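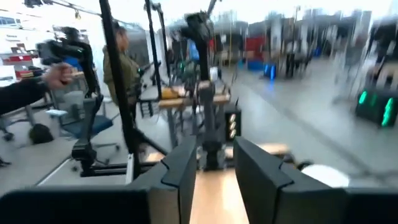

Ihor Kostiuk
Contributing Writer, Fiction

The table was out of level by 3 millimeters along its long side. I recorded this on the first line of the form, and under "Cause" I wrote "floor."

Clerkutmont had sent me to the Costance building to survey the furniture on the second level. The contract covered tables, chairs, shelving and anything on casters. The client was moving to the Wijesinghe block in February and wanted to know which pieces were worth the truck. I was to assign each one a grade and a destination. There were three destinations: move, sell, discard.

I started with the wooden table. The top was pale and the legs were dark metal. I checked the joints by hand, then pressed down on each corner in turn and watched the bubble. One corner gave a little. I put a folded card under the leg and the movement stopped. I took the card out again, because the form asks for condition as found.

"You can leave that in," said the woman at the next station. She had an olive green jacket on, and had not looked around.

"It has to be graded without it."

"We had one in there for years. Somebody swept it up."

I wrote "previously shimmed (verbal)" in the margin. The form has no field for verbal information, but the margin is wide.

There was a yellow thing near the left end of the tabletop. I moved it to get the level down flat, measured, and put it back. The rule at Clerkutmont is that a surveyor returns every item to its position within the width of a thumb. I have worked with people who ignored this. The calls come in the next morning, and they are always about something small.

The chair took longer. It was a Dusetti, according to the asset list, though the list had been wrong twice already in the corridor. Blue seat, gray back, wheeled base. I turned it over. Four of the casters rolled freely and the fifth was wound with hair and thread. I cut the thread out with the short blade, cleaned the axle and spun the wheel. Then I read the form again and saw that I had changed the condition as found.

There is a procedure for this. The surveyor notes the change, initials it and grades the item on its prior state. On its prior state the chair was a C. A C chair is sold, in lots of 8, to a dealer who takes them by weight.

I sat in it to test the lift. It went down slowly and came up slowly. The armrest on the right had a worn patch toward the front, where an elbow goes.

"Is that one staying?" the woman asked.

"I only do the grade."

"What's the grade?"

I told her the results were released to the client in a single file at the end of the survey. She nodded and went back to what she was doing. A minute later she said that the chair had been at that table longer than the table had, that the first table had gone to the basement when the pipe burst, and that the chair had been upstairs that afternoon only by luck. I asked what year. She did not know. The asset list gave no purchase date, only a replacement value of 3,000, which was the value for the whole row, entered once and copied down.

I did the shelving, the second table and the stools by the window. By four o'clock I had 49 lines complete and one open. I walked the room again with the list and checked each tag. At the wooden table I pressed the corner once more. It gave by the same amount.

The open line was the chair. I stood it upright, pushed it, and it rolled straight across the floor until the base touched the table leg. I pushed it from the other side. The result was the same.

Under "Casters" I wrote "5 of 5 free." Under "Lift" I wrote "slow, holds." I entered a B. The field for surveyor intervention I left blank, and I initialed the page at the bottom, as for any other page.

The woman had gone down the hall for water. I set the chair back where it had been, within the width of a thumb, and then went through my bag for the folded card and slid it under the table leg.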